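How to Fold White T-Shirts Without Believing Everything You Read

I have tried most of the folding methods people swear by, and I have gone off nearly all of them. The one below survived because it is dull and it works on a cheap table. It won't change your life. It may get a pile of white laundry into a drawer.

You need a flat surface, your clean dry shirts and a basket. You do not need a folding board. I bought the Joteck one and it lived behind a door until November, when I gave it away. The Drasuretti board is the same thing with rounder corners, as far as I can tell.

Step 1. Find two corners

Take the piece out of the basket and look for two corners or seams that belong on the same edge. On a shirt, the shoulders or the two ends of the bottom hem will do. Most guides tell you to give it a hard snap at this point. I have snapped a lot of shirts and the wrinkles seem to be about the same afterward. Hold both corners and pull until the cloth between them is fairly straight, then stop. If you keep pulling, you are just stretching a knit.
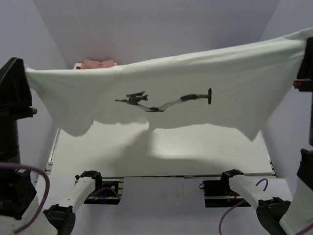
by Otberg Laundry Notes

A printed graphic is handy here. Use it to work out which way is up and which side is facing you. White on white is hard to read, and a dark print in the middle of the cloth saves you from hunting for the label. If one corner is higher than the other, the whole thing hangs crooked and the hem droops in lobes. Level your hands before you lower it. You can fix it on the table too, but it takes longer.

Some people say never to fold with the print on the outside. I have seen no difference after years of doing both, so do what helps you find the shirt you want.

Step 2. Lay it down and leave it alone for a second

Lower the far edge first and bring the rest toward you. It will land rumpled. Everyone's does, whatever the videos show. Don't start folding yet, and don't pick it up for another go either.

Put one palm in the middle and push outward to the sides, then toward the hem. Two or three passes is plenty. A big fold trapped underneath won't come out by pressing on top of it, so lift that one corner, pull it clear and set it back down.

Keep your finished stack and your basket at the back of the table, one on each side, with the working space between them. I was doubtful this mattered. I used to keep the stack on a chair, and I knocked it over often enough to change my mind. 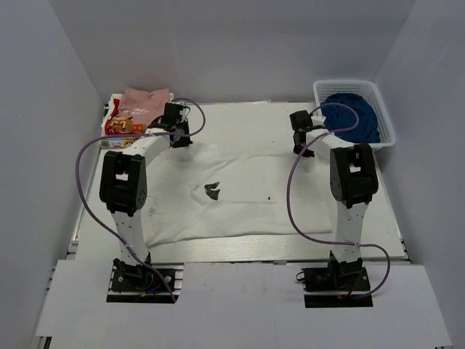
Folded stack at back left, basket at back right, the rumpled white cloth between them.

Step 3. Fold in the sides

Fold one side in toward the middle, then lay the sleeve back on itself so it doesn't stick out. Repeat on the other side. You should have a long strip with more or less straight edges. "More or less" is fine. The Softić method wants a strip exactly 17 centimeters wide, and I would like to meet the drawer that cares.

Step 4. Fold up from the hem

Bring the hem up to just short of the collar, then fold in half again. For a shallow drawer, fold in thirds instead. Thick cotton does better with fewer folds – it springs open otherwise.

Add it to the stack with the folded edge facing you. When the stack starts to lean, begin a second one.

If it goes wrong

Strip wider at one end: the shirt was crooked when you laid it down. Open it and go back to Step 2.

Lump in the middle: a sleeve is bunched up inside. Reach in and flatten it.

Stack slides: you are probably mixing slick fabrics with cotton. Put the slick ones on top.

Fitted sheets are not covered on this page. I roll mine up and shut the closet.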